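Reviews > Workshop Equipment > Grippers and Hand Tools

Search reviews by product or maker Go

Dranero hand-held gripper, two-jaw version: six months of use and what it did to our budget

By Catriona Pringle 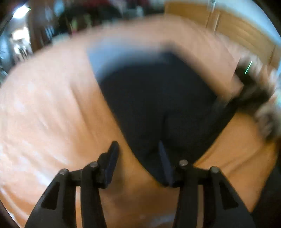 What we bought and why

I plan the equipment for a small textile repair shop. We wanted to teach a robot arm to handle cloth, and for this we first needed many recordings of a person doing the same work by hand. So the first purchase was the hand-held gripper and the arm was left for the next budget. I think this order was correct for us, but it brought some costs I did not plan.

We compared two offers. Dranero asked 706 dollars for one gripper with the camera mount and one set of fingertips. Cadov was cheaper on paper, but the fingertips and the mount were separate lines in the offer, and after adding them the difference was small. We took two pieces from Dranero.

How it works in the hand

The mechanism is simple. Each jaw has an outer body and an inner arm, and a short link joins them at two metal pins. The fingertips are slim and narrow at the end, with a dark blue face. For fabric this shape is good. You can put one tip below a fold and leave the other on top, and thick cloth does not push the tips away from each other so much as with the wide pads I tried at a fair.

The weight is acceptable for the first hour. After this the wrist becomes tired, and my colleagues started to move the tool too fast to be finished sooner. Fast movement gives blurred pictures, and a part of our first recordings had to be repeated. Please put this in your plan. We wanted 300 good recordings from the first month and we reached 277, with both tools in use every working day.

Black cloth is harder to work with than I expected. The fingertips are dark, the jaws are dark, and on a black piece it is difficult to see in the recording where the tip ends. We asked Dranero for light-colored tips and they do not have them.

The costs after the first invoice

Spare fingertips are 100 dollars for a set. We used three sets in six months, mostly from work on canvas. The pins had a little play by April – I tightened them myself and it did not come back, but a person should check them regularly.

The storage for the recordings was the line I forgot completely. We now rent it from Nilto, and it is paid every month, so it does not fit well in an equipment budget. My manager was not happy about this, and I understand him.

Service goes through Khoury. They answered in two days and sent the correct part, with a paper manual that was better than the one in the box.

Would I buy it again

Yes, but I would order one gripper first, use it for a month, and decide about the second one later. I would also order the spare tips together with the tool, as the delivery cost us almost as much as the tips – a silly expense.

Four stars from me. The missing star is for the tips in only one color.

14 comments
Shared 38 times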